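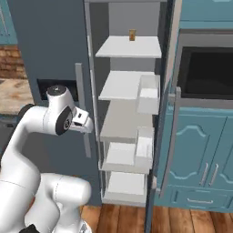
How to clean and reseat a fridge door seal

A fridge door that doesn't close properly will run its compressor longer than it should, and the first sign is often a puddle under the crisper or frost along the back wall. Most of the time the fix is a clean and a bit of warm water. A new seal is the next step, and it's a job you can do at home with a screwdriver and a free morning.

These steps suit an upright fridge with a magnetic rubber seal that pushes into a groove or sits behind a screwed retainer strip. Older fridges tend to have screws. If yours has a foamed-in seal, you'll need a whole door or a repairer.

What you'll need

Dish soap and warm water
An old toothbrush and two soft cloths
A hair dryer
Petroleum jelly or silicone grease
A Phillips head screwdriver or a 1/4 inch hex driver, if the seal is screwed in
A sheet of paper or a banknote
A torch

Test the seal first

Close the door on the sheet of paper and pull it out slowly. You should feel a steady drag. Move along and do it again every hand's width, all the way around, including the hinge side. Mark any loose spots on the door with a bit of masking tape.

Then put the torch inside the fridge, switched on and pointed at the loose spot, turn off the kitchen lights and close the door. Light showing through means a proper gap. No light but very little drag usually means dirt or a tired magnet.

Clean it

Turn the fridge off at the wall and move the milk and meat to an esky if you expect to be more than half an hour. Wipe the face of the seal, then open up each fold with a finger and run the toothbrush along it. The bottom edge is the worst. Crumbs, dried juice and mould all collect there.

Don't use bleach on rubber seals. It takes the mould off but leaves the rubber stiff, and it'll crack at the corners within a year or so. Vinegar diluted half and half with water will deal with light mould. Rinse it off and dry the folds well.

Clean the cabinet face as well, where the seal lands. A sticky patch on the cabinet will tug at the seal each time the door opens and eventually pull it out of its groove.

Reshape a flat or twisted section

Set the hair dryer to medium and keep it moving, a hand's width from the rubber, until the section is warm and soft. Pull it gently outwards with your fingers so it stands slightly proud, then close the door and leave it for a couple of hours. Corners may need 2 or 3 goes.

If the hinge side is rolling under when the door closes, smear a very thin film of petroleum jelly on that side only. Too much will pick up dust.

Check the door before you buy a seal

A sagging door will beat any new seal. Look at the gap between the top of the door and the cabinet. If it's wider on the handle side, take out anything heavy from the door shelves and tighten the top hinge bolts. Then check the feet. The front should sit slightly higher than the back so the door swings shut on its own from half open. Four turns of a front foot is usually more than you'll need, so go one turn at a time.

Fitting a new seal

Order by the model number on the compliance plate, normally inside the cabinet near the crisper. Pateck and Sawatzky fridges have it low on the left wall. Skadier put theirs behind the bottom drawer. Generic seals are sold by size, measured groove to groove – not from the outside edges of the rubber.

Lay the new seal flat in the sun or soak it in warm water for ten minutes to get the kinks out. Pull the old one off starting from a top corner. For a push-in seal, fit all four corners first and then work along each side. For a screwed seal, loosen the screws without removing them, slide the lip behind the strip, and nip everything up lightly before the final tighten.

Repeat the paper test the next day. New seals take a night or two to settle, and a small gap at one corner can be warmed out with the hair dryer as before.

Last updated 2/4/19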